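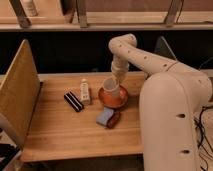
In Praise of the Potluck

Friday, May 10, 2024

I have been to two weddings, one fundraiser dinner and a very fancy birthday in the past year, and the best meal of the bunch was a Tuesday potluck in the back room of the Jundia Street library in Vindport. There were two kinds of baked beans. There was a rice dish with so much dill in it that it was green all the way through. Someone had brought a bag of oranges and a knife, and that was their whole contribution, and by the end of the night there wasn't an orange left. I went home so happy I couldn't sleep!

I want to make a case for the potluck, because I think we let it slip away without a fight. When I was growing up in Lollport it was simply how people ate together when there were more of them than one kitchen could feed. School concerts ended in a potluck. So did the spring cleanup at the harbor, and so did most funerals. Then at some point the sign-up sheet gave way to the catering tray, and the catering tray gave way to "let's just meet somewhere," and now I know grown people with good kitchens who have never once carried a hot casserole across a parking lot with a towel around it.

The usual complaint is that potluck food is bad. I'd like to take that on first, since it's the one people say with the most confidence. Yes, some of it is bad. I have eaten a tuna ring. But think about what you're being offered -- the one dish each person feels sure enough about to put in front of strangers. People don't bring their experiments (well, mostly). They bring the thing their cousins ask for, the thing they can make while on the phone. A restaurant has to be decent at forty dishes, while the man with the dill rice has been making that rice since before I could drive, and you can taste it.

And you get all of it at once, on one plate, with the juices running together in ways no chef would sign off on. Pickled beets leaking into macaroni. Gravy meeting coleslaw. I love that plate. I would take that plate over nearly anything with a foam on it.

The second complaint is about money, and it comes from both directions. Some folks think a potluck is cheap, a way for the host to get out of paying. Others feel that it puts pressure on guests who can't spend much. I've got more patience for the second group. But the potluck handles this better than any other kind of party I know, so long as whoever runs it has some sense. Oranges are fine. Bread is more than fine. In Vindport, half the loaves on the table come from Shaikh Bakery, late in the day when the price drops, and I've never seen anyone look down on them. Ice is a contribution. Showing up early to unfold chairs is a contribution. Compare that with splitting a restaurant bill, where the person who had soup ends up paying for somebody's steak and has to smile about it. 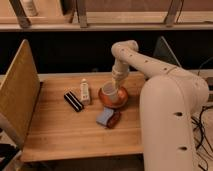

A copper-orange bowl on a light wooden table.

I should say something about bowls, because I have strong feelings. Bring your food in something you like. It doesn't have to be nice, or match anything. A potluck table looks wonderful precisely when it looks like a yard sale, with the good serving dish next to the dented pot next to the plastic tub with its lid gone missing. I can still name dishes from the Lollport tables of my childhood by what they came in. The brown crock was beans. The glass one shaped like a leaf was always Jell-O, and we kids would station ourselves near it with what we believed was great subtlety.

The dishes do a social job, too. They have to go home again. At the end of the night everyone is hunting for their own lid and spoon, and some of them get it wrong, and then for the next week there are phone calls. I've ended up in three different kitchens over one pair of salad tongs. In one of them I was given coffee and shown a whole wall of tomato seedlings, and I went home with a flat of them. They did very well, by the way, apart from the yellow ones.

You just don't get that from a catered tray. The tray is foil and goes in the trash, and so does your reason for calling anybody.

Now, I'm a believer but I'm not a fool, and I know a potluck can go wrong. I've been to the one where eleven people brought chips. I have been to one where dinner was called for six and the main dishes arrived at a quarter to eight, by which time the children had eaten an entire sheet cake and were running laps. So a few opinions on how it ought to be done.

Skip the detailed sign-up sheet. I know that sounds backward after the story about the chips. A long sheet with slots for "side, cold" and "side, hot" turns the thing into paperwork, and people sign up for what's open when they could be bringing what they're good at. Ask two or three people you trust to bring something big and filling. Leave everybody else alone. You'll have dinner no matter what, and the rest can be as lopsided as it likes. The best potluck I've ever hosted had six desserts and I heard no complaints.

Put a little card in front of each dish with what's in it. This matters a lot for people with allergies and for people who don't eat meat or pork, and they shouldn't have to walk around asking. Index cards and a marker will do it. While you're at it, leave room on the card for a name! Half the joy is finding out who made the thing you went back for.

Set out plates at one end only. If you put them at both ends the two lines meet in the middle, right at the potatoes, and there's a kind of standoff.

Let the kids go first, then the oldest people, then everybody else. And eat sitting down if you can find the chairs. A potluck eaten standing is a reception, and receptions are where conversation goes to be polite.
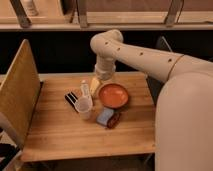 There's also the question of size, and here I part ways with some of my fellow enthusiasts. Vindport holds a giant one every September on the old rail bed, with tables end to end, and last year there were roughly 1000 people at it. It's a great day. The band is loud and the pie table alone is worth the drive. But you can't taste everything, you can't find the person who made the dumplings, and by mid-afternoon you're eating with whoever you came with. I go every year and I'd be sad to miss it. I just think of it as a fair.

The size I love is the one where you can hear someone laugh at the far end of the room and know who it was. You start out next to people you know, and then you get up for seconds and your chair is gone, so you sit somewhere else. That lost chair is the engine of the whole evening. I've met a retired tugboat cook that way, and a woman who restores accordions, and the people who lived directly behind me for four years on the other side of a hedge.

I hear a lot these days about how lonely everyone is, and about what should be done. There are apps for it and there are books about it. I've read a couple of the books and they're thoughtful, and they made me want to lie down. What I'd like is for more of the people worrying about this to borrow a folding table. You don't need to be good at small talk at a potluck, and that's a real mercy for the shy. You've got a subject sitting right there on your plate. "Did you make this?" has started more friendships than any icebreaker ever printed on a name tag, and it works just as well when the answer is no.

It works when you don't share much of a language, too. The library suppers draw families who moved here for the cannery jobs and have been in town only a few months. Pointing, nodding and going back for more will get you a surprisingly long way. The green rice man and I have hardly exchanged a full sentence, and last month he pressed a jar of something sour and wonderful on me at the door -- I still don't know what it is, and I've been putting it on eggs.

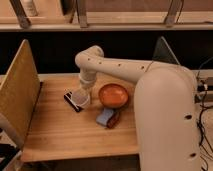

Hosting scares people off more than it should. They think their place is too small, or the floor's a mess, or they don't own enough forks. My first apartment in Vindport was one room over a shoe repair shop, and I had people over in it anyway, with the ironing board as a buffet. Ask guests to bring a fork. Ask them to bring a chair, for that matter. People like being asked for something they can easily do, and it takes the polish off the evening right from the start, so that a spilled drink is no tragedy.

If you don't want it in your home, look around for a room. Most libraries have one. So do union halls and fire stations, and plenty of churches and temples and mosques will lend theirs to neighbors who promise to sweep. The room on Jundia Street costs us nothing but the sweeping. It has bad lights and a sink with one working tap, and the posted limit by the door is 110, a number we've never come near, though I have hopes for the fall.

As for what to bring, people ask me this and I think they're hoping for a recipe. I don't have a clever one. I bring a potato salad with mustard and a lot of chopped pickle, made the night before, and I've brought it so many times that I once showed up with a noodle dish and was asked whether everything was all right at home. I recommend getting to that point with something. Pick a dish, make it over and over, and let people start to count on it.

The next library supper is the last Tuesday of the month, doors at half past five. If you can, bring a serving spoon with your dish. We're always short of serving spoons.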